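5.2 Open-day demonstration

The two-arm cell was shown to visitors at the Musturby site in March, running the tableware task of Section 4 with no change to the controller.
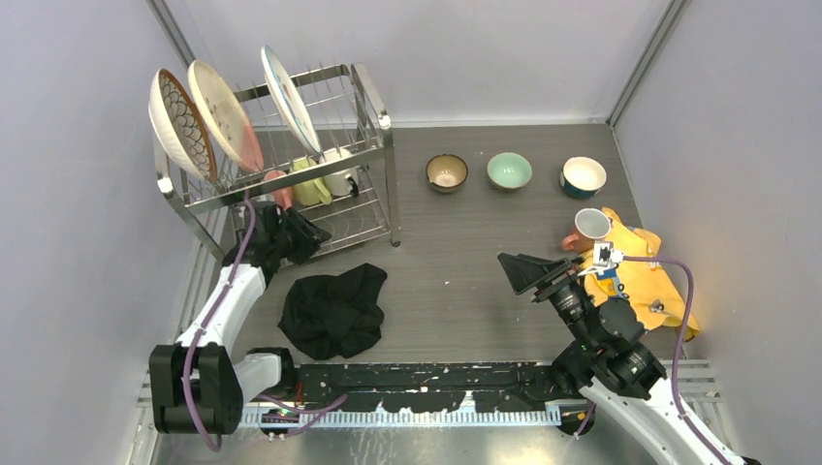 Figure 6. Enclosed cell with both arms, dish rack, bowls and cloths.

Sessions were run in blocks, with the operator resetting the objects by hand between them. Visitors stood behind a barrier and could ask for a different starting layout, which the operator accepted if every object stayed within reach of at least one arm. Over the full day the system attempted 753 pick-and-place actions, of which 641 were completed without operator input. Failed grasps were retried once and then logged. Planning used the Grira scheduler in its default setting, and grasp candidates came from the Cutance module trained on the laboratory set alone. Layouts requested by visitors were more crowded than those in the laboratory trials, so the two success rates should not be compared directly. Stops triggered at the barrier are excluded from the totals and are treated in Section 6.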